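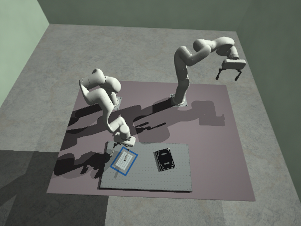
Pale green on the left, darker grey-green elsewhere, with a mauve-pink mat over grey concrete.

April 30, 2019

Green is back, and I couldn't be happier! Gretico has added 17 greens to its wall paint range, all in matt, and the shop in Prollodska had them out on the shelf when I popped in. I went for a tin of filler and came home with seven sample pots – my own fault, I know.

Tins hold enough for two coats of a box room, and the paler shades go on sale first. The darker ones, including the mossy one I'm after, won't turn up until November.
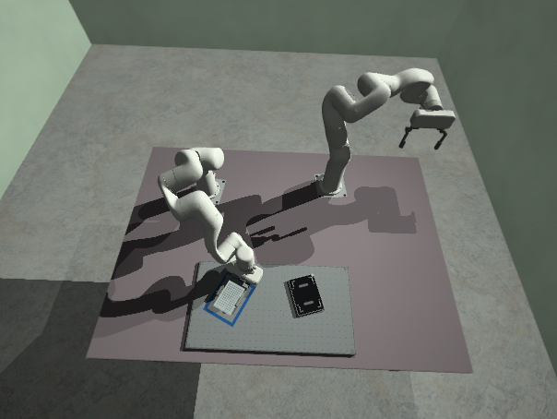 Another customer told me she'd had dark green in her hall for eight years and still liked it, though she'd never put it on a north wall again. Noted. Mine faces north, so I'm wavering.

Mulder is sticking with greys for now, and says it has no plans to change. Sample pots can be ordered by post if Prollodska is a trek for you.

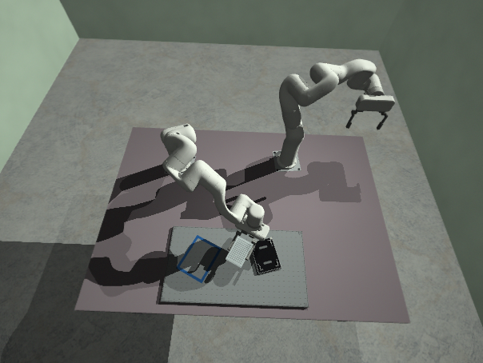
Pale mint-green wall, muted greens beyond and a mottled grey floor.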